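3.2 Item placement and retrieval in shared rooms

The second part of the study looked at where people put small household items in rooms they share with others, and whether the place chosen by one person could be guessed by another. Earlier work at the Skomum site had dealt mainly with private bedrooms, where each item has a single regular user. Shared rooms raise a different problem. The person who puts an item down is often not the person who needs it next, and the rule behind the placement is rarely stated.

Households in Villham were asked to keep a written log for 4 weeks. Each entry gave the item, the surface on which it was left, the person who left it, and the time taken by the next person to find it. After removal of duplicate and incomplete lines, 2100 entries remained. Surfaces were coded in 7 classes using the Doležal scheme, with one change: open shelves and closed cabinets, which the scheme treats together as "storage," were kept apart. Two coders worked through the logs separately and settled differences in a weekly meeting each Wednesday.

Open shelves proved the hardest class to code. A shelf may hold items in daily use next to items that have not been moved for months, and the log does not always tell the two apart. A tissue box and a puzzle cube can stand on the same board (Figure 1) and yet follow quite different patterns of use. We therefore coded the item and the surface as a pair, and did not assign a use level to the surface itself.

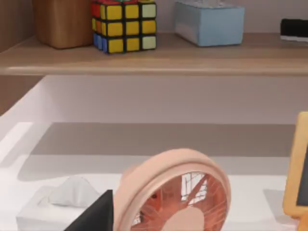 Jurgita Adomaitis, commenting on a draft of this section, objected that pair coding hides the effect of height, and that a high shelf used daily by a tall adult should not be given the same code as a low one within reach of a child. We accept the point in part. Height was noted in the first week only, and the entries that include it are too few to support a separate test. They are listed in the appendix without further analysis.

Search time was taken as the interval between the decision to look for an item and the moment it was in hand, as judged by the person searching. Self-timed intervals of this kind tend to run short when the search is easy and long when it is frustrating (Bartoš and Slanina). No correction was applied. Comparisons are made within households only, so that a consistent bias in one person's timing has a limited effect on the result.

Tables were treated as temporary surfaces. An item left on a table was counted as placed only if it was still there at 9 p.m. Without this rule, the table class would have absorbed most of the entries made at mealtimes, when objects are set down and picked up again within minutes. The rule follows Macapagal, who used an evening check for kitchen counters, and it was applied to side tables and desks as well.
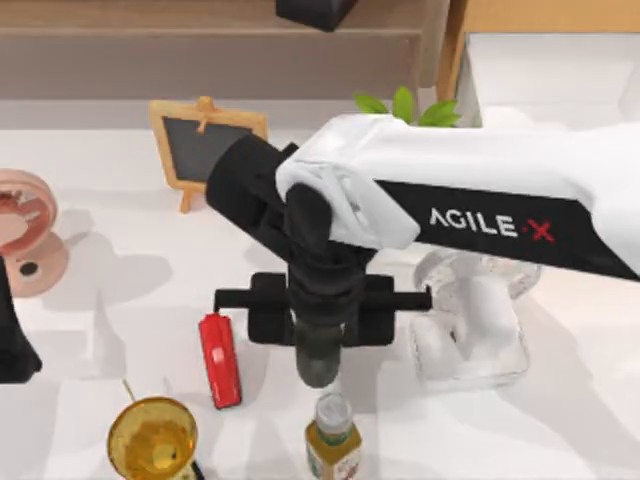 Figure 2. White tabletop with AGILE·X arm; chalkboard behind.

Within households, search times were shortest for items kept in closed cabinets and longest for items left on tables past the evening check. Open shelves fell between the two, with a wide spread. The spread narrowed when entries by the most frequent user of each item were removed, which suggests that part of it reflects familiarity with the item and not the surface. Sabatier reports a similar pattern for office supply rooms under the Grullus protocol, although his search times were recorded by an observer.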